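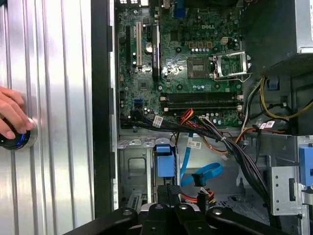 I cancelled the cloud backup in July. Wellisus had put the price up again, and by then I was keeping 3,554 photos there, most of them scans of my dad's slides. They now live on an old desktop in the spare room, with a second copy on a drive at my sister's.

Scanning took far longer than moving the files. I did 20 slides an evening, wiped each one with a soft cloth and typed in whatever Dad had written on the mount. Often that was only a place. Some had nothing at all, so I put those in a folder called Ask Mum.

She has been through half of it so far. She knew the boat and the man in the hat — Kamol Nilsuwan, who lodged with them before I was born — but not the beach. There are 500 negatives still to do, and I need a different holder for those.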